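二月 下午三点多

今天总算把场地的事情定下来了!写在这里,免得过两个月我自己都忘了当初是怎么纠结的。

早上十点跟他一起去看了第三家,也就是名字叫 Evura 的那间玻璃屋。前两家其实都不差,Nasution 那边的草坪特别大,拍照肯定好看,可是下雨怎么办?我问接待的小姐姐,她说可以搭棚,棚要另外算钱,地板也要另外算钱,连棚里的暖风机都要另外算钱……我越听越心凉,他在旁边一直踢我的鞋跟,意思是走吧走吧。第二家 Fladell 是老房子改的,楼梯漂亮得不得了,我站上去就不想下来,结果奶奶的膝盖根本上不去二楼,宴会厅偏偏就在二楼。电梯?没有。只好忍痛放弃。

Evura 是 Farah 推荐给我的。Farah Kwok 是我大学室友,前年结婚的时候差点选了这里,后来因为她婆婆想在老家办才作罢。她在电话里跟我讲了快一个小时,说一定要看傍晚的光,还说洗手间很大(她居然记得洗手间!)。我们早上去的,没看到傍晚的光,不过洗手间我替她确认过了,真的很大,穿大裙子转身没问题。

场地最多坐128个人,我们名单上现在是一百出头,刚刚好。仪式可以在玻璃屋里面办,办完客人去外面小院子喝东西,他们再把椅子转成圆桌。我本来担心翻场太久,客人会无聊,负责人说一般四十五分钟以内,而且可以让乐手到院子里去。乐手我们还没找呢,哈哈。

价钱也谈了一下。订金2000,签字当天付,剩下的婚礼前一个月付清。我妈听到订金不能退,脸马上就垮了,在电话那头连说了三遍“再想想”。可是想什么呢,我们已经想了快半年了,再想下去好日子都给别人订走了。他平时什么都说随便,今天难得很坚决,说就这里吧,我喜欢。我差点当场掉眼泪,不是因为感动,是因为终于有人肯替我做一个决定了!

签完字出来,两个人在路边吃了碗牛肉面,他加了两次辣椒,我把香菜全挑给他。吃着吃着他突然问,那桌花呢?我说你先让我把面吃完。

桌花的事情确实头痛。Justa 那家花店上次给我的报价,每桌一个高脚的大花,好看是好看,可是玻璃屋的顶不算高,摆上去我怕大家隔着花讲话,像在树林里找人。我想要矮一点的,白色为主,加一点点绿,最好是客人走的时候可以带回家的那种小瓶子。店里说小瓶子反而费工,一瓶一瓶插,价钱不会便宜到哪里去。我回她我再算算。其实我已经算过了,算完就把计算器扣在桌上了。

请柬的纸样也到了,一共三种。一种太滑,写字会糊;一种摸起来很舒服,有点粗粗的纹路,但是颜色偏黄,我妈说像旧报纸;最后一种我最喜欢,厚厚的,象牙白,缺点是重,寄国外那几封可能要多贴邮票。先决定印66份,一家一份就够了,多的留给我自己做纪念。名字怎么排又是一场仗,他爸爸希望写全家长辈的名字,我希望简单一点,目前的折中办法是里面那一页写全,封面只写我们俩。希望他爸爸别翻到封面就生气。

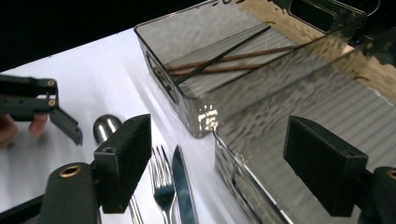 座位表我是真的不想碰。三姑跟小舅妈不能坐一桌,这是全家都知道的事情,至于为什么,各有各的版本,我听过的就有四种。他的大学同学那一群又一定要坐一起,坐一起就会吵,吵了就会灌他酒。我打算把他们安排在离音响最近的那一桌,反正他们自己也听不到自己在讲什么。小朋友要不要单独一桌也还没想好,Farah 说千万不要,她那天的小朋友桌不到半小时就空了,全部跑到甜点台下面去了。

对了,甜点!负责人说可以自己带蛋糕进来,不收切蛋糕的费用,这点我一定要夸一下,前两家都要收。我想做两层的小蛋糕就好,柠檬口味,旁边再摆一些小饼干。他想要巧克力。我们为了这个在车上争了一路,最后说好上面一层柠檬,下面一层巧克力。下面那层比较大,我是回到家才反应过来的,被他骗了。

晚上还要打给我妈,跟她讲合同已经签了。我想先从洗手间很大开始讲起,然后讲没有楼梯,奶奶可以直接走进去,讲到她心情好一点再提订金。他说他可以在旁边帮腔,我说你上次帮腔帮到我妈挂电话,你还是去洗碗吧。

接下来要做的:给 Nasution 和 Fladell 各写一封信说谢谢,别让人家一直帮我们留着日子;问花店能不能借玻璃瓶;请柬要在月底前送印;还有试婚纱那天要带哪双鞋,我到现在都没买鞋。

先写到这里,他在喊我吃橘子了。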